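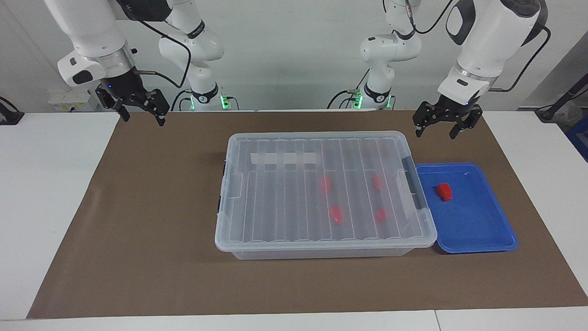

A large clear box, lid on, on its sheet of brown paper. Zarkar open day, Sultgate, May 2022.

There are people who go to Sultgate for the river walk. I went for the boxes.

Zarkar makes plastic storage tubs in a long grey building behind the Sultgate rail yards, and once a year it lets the public in. I had been meaning to go since we moved house and I discovered that everything I own lives in a tub with the wrong lid. The bus from the station drops you at a roundabout with no footpath, and you follow the fence until you smell warm plastic. There was a banner. It said WELCOME STORERS, and I felt seen in a way I didn't enjoy.

Sign-in was at a folding desk, where I was given a sticker, a hairnet and a choice of earplugs in two colours. Our group had 13 people in it. Most of them, as far as I could tell, had come on purpose. One couple had brought a lid from home in a shopping bag, hoping to have it identified.

Our guide was Kumudini Khondokar, who has been with the company long enough to refer to box shapes by their internal names. The one with the sloping sides is a Greenberg. The flat one for under the bed is a Vunent. I asked who Greenberg was and she said he was a customer who complained, in the nineties, that the tubs wouldn't stack inside each other for the trip home. They sloped the sides and named it after him. I hope somebody told him.

The moulding hall came first and was very loud, so I can report only what I lip-read. Pellets go in one end in sacks, and a tub drops out of the other looking faintly surprised. We were allowed to hold a warm one. A man in our group held his for so long that he had to be asked for it back.

After that we went through to the display area, where the finished goods are laid out on brown paper over white tables. I liked the brown paper more than I expected to. Clear plastic on a white table is close to invisible and you end up admiring the furniture. Put the same box down on a sheet of creased kraft and it suddenly has corners. I have since done this at home with the good glasses and my partner has asked me to stop.

Kumudini gave what she called the lid talk. I took notes, and here they are in full:

Clear lids scratch before clear bases do, as people slide things across them.
Wipe with a soft cloth. A paper towel is not a soft cloth, whatever it says on the pack.
If a lid bows in the middle, something heavy has been sitting on it. Put the heavy box on the floor, where it should have been.
Label the short end. You will never see the long side again once it is on a shelf.
Store spare lids flat. Nobody in our group was storing spare lids flat.

Then came questions. The couple with the shopping bag produced their lid and it was passed around the front row with some reverence. It was a Vunent, but an early one, with the older rim, and nothing in the current range would take it. They were offered a whole new box at the staff price. They said they'd think about it, in the tone of people who had already bought the box in their hearts and were now working out how to carry it on the bus.

I asked whether see-through was really better than coloured, given that all it does is let you look at your own mess for years on end. Aravind Achari, who runs the colour side and had wandered over with a coffee, took this personally. His view is that a clear box keeps you honest and a coloured one keeps you cheerful, and that the average garage needs both. He also told us that the clear tubs outsell the rest until people have children, and then it swings hard the other way. I didn't ask to see the numbers. He looked as if he had them on him.

Lunch was in the staff canteen and cost $4, which bought a cheese roll and a slice of something yellow. The rolls were served out of a Greenberg. I checked the short end. It was labelled ROLLS.

The shop is the last stop, and it's where the day stops being free. Seconds are piled up by the door with a dot of red marker on whatever is wrong with them, and in most cases I couldn't have found the fault without the dot. I had gone in planning to buy one medium tub for the camping gear. I came out with 2 large ones and a bag of clip handles, and then had the pleasure of discovering that large tubs do not go through a bus door sideways. The driver watched the whole thing with his chin on his hand.

Practical matters, for anyone tempted. Entry is free but you have to book, and numbers are capped at 150 for the day. Closed shoes are compulsory and they do look. The toilets are on the far side of the yard, so go before the lid talk. Parking is easy and if you have access to a car you should take it, particularly if you know what you're like near a seconds pile. There's talk of an extra afternoon in June for the school groups, with adults let in if there's room.

The camping gear is still in the hallway. The tubs are holding each other.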